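Packaging sorting at Wellent

Wellent is a recycling firm in Grerside that separates mixed household packaging by material. Part of the work has been automated since the firm brought in the Yap sorting cell, a pair of robot arms set over a slow belt. The change is often cited locally for its effect on staff, as the sorting line had been the largest employer on the site.

Before the cell was installed, 30 people worked the line by hand. Sixteen now remain in sorting. Others moved to a new group that records handling tasks with hand-held grippers, and the recordings are used to train the arms. Most of this work is done at ordinary tables with everyday waste such as wrappers, cartons and plastic sleeves.

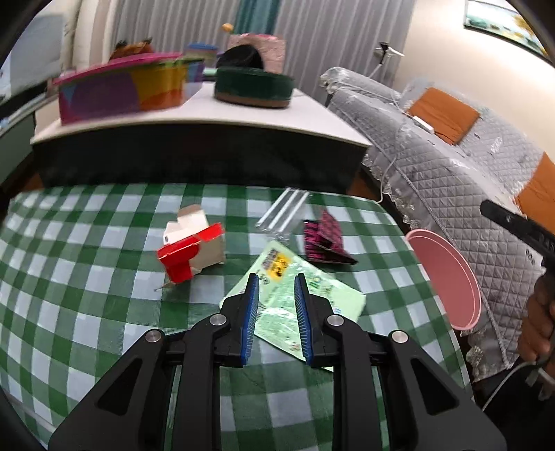 A hand-held gripper over a green packet, with an opened cardboard box to the left.

Workers in the recording group are paid at the same grade as sorters. They sit or stand as they choose and have no belt speed to keep up with, though some have reported sore wrists from squeezing the grippers – a complaint that was rare on the line. Shifts were cut to two hours at a stretch in October.

Sorters who stayed on the line mainly clear jams and pull out items the arms have missed. The night shift was dropped. A similar cell operates at the Dindberg depot, where 19 people are employed and no recording is done.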